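Aus dem Einkauf: Was wir für den Serviceroboter wirklich einplanen müssen

Rundbrief des Arbeitskreises Hausautomation, Stand 29. September 2019

Liebe Kolleginnen und Kollegen,

viele von Ihnen haben nach dem letzten Treffen gefragt, wie weit wir mit der Anschaffung der mobilen Roboter für das Wohnheim Tamihana sind. Ich versuche, den Stand der Dinge ordentlich zusammenzufassen. Deutsch ist nicht meine erste Sprache, deshalb bitte ich um Nachsicht, wenn ein Satz etwas steif klingt. Die Zahlen habe ich zweimal kontrolliert.

Es liegen uns zwei Angebote vor, eines von Dreltari und eines von Gurine. Beide Firmen bieten ein fahrbares Gerät mit Greifarm an, und beide rechnen die Software getrennt ab. Bei Dreltari kostet die Simulationslizenz 400 Euro im Monat, bei Gurine sind es 700 Euro, dafür ist dort die Einrichtung der Räume schon enthalten. Wir haben uns entschieden, zuerst nur in der Simulation zu arbeiten und das Gerät selbst erst im Januar zu bestellen.
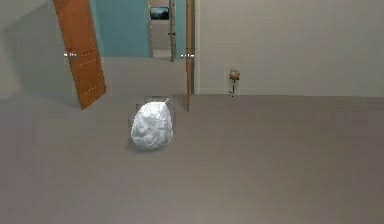
Für den Kostenplan ist wichtig, welche Aufgaben wir überhaupt prüfen wollen. Annick Leblanc hat eine Liste mit 29 Tätigkeiten geschrieben, vom Aufheben bis zum Öffnen einer Schranktür, und zu jeder Tätigkeit soll es 100 simulierte Durchläufe geben, bevor wir über Hardware sprechen. Ein weißes, geknotetes Bündel wie dieses auf dem glatten Boden, das an eine zugebundene Plastiktüte erinnert, gehört zu den einfachen Fällen auf der Liste, und trotzdem hat gerade dieser Fall die längste Diskussion ausgelöst. Soll der Greifer den Knoten fassen oder den ganzen Beutel? Für das Erste reicht ein schmaler Zweifingergreifer, für das Zweite brauchen wir eine größere Öffnungsweite, und die steht in beiden Angeboten nur als Zubehör. Bitte lesen Sie deshalb die Seiten mit dem Zubehör genauso gründlich wie die erste Seite.

Ein weiterer Posten sind die Türen. Die Hausverwaltung wünscht, dass der Roboter später von einem Zimmer in das andere fährt, und Türen mit Hebelgriff soll er selbst öffnen können. Gurine verlangt für diese Funktion ein eigenes Modul. Dreltari sagt, sie sei enthalten, aber im Angebot habe ich dafür keine Zeile gefunden. Thảo Từ hat schriftlich nachgefragt und wartet noch auf Antwort. Bis dahin lasse ich den Betrag im Plan offen.

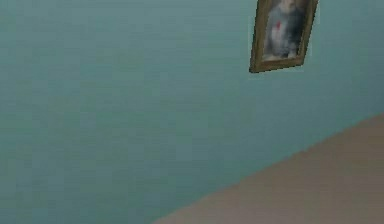
Auch die Rechenleistung ist nicht umsonst. Unser alter Rechner im Büro schafft die Durchläufe nur in der Nacht, und wenn zwei Personen gleichzeitig arbeiten, bleibt er stehen. Wir können entweder eine stärkere Grafikkarte kaufen oder Rechenzeit bei Fesance mieten. Ich neige zur Miete, weil wir noch nicht wissen, ob wir nach dem Winter mit derselben Software weitermachen. Annick Leblanc ist anderer Meinung und möchte kaufen. Beide Varianten stehen im Entwurf nebeneinander, mit getrennter Summe.

Noch nicht berücksichtigt sind die Schulung, die Versicherung und ein zweiter Akku. Beim Akku bitte ich um Ihre Erfahrungen: Wie lange hält er bei Ihnen im täglichen Betrieb, und nach welcher Zeit haben Sie ihn ersetzt? Die Angaben der Hersteller gelten nur für die Fahrt ohne Bewegung des Arms.

Wer den Entwurf vor der Abstimmung lesen möchte, bekommt ihn von Thảo Từ per E-Mail. Anmerkungen bitte direkt in die Tabelle schreiben, in die letzte Spalte, und mit Namenskürzel.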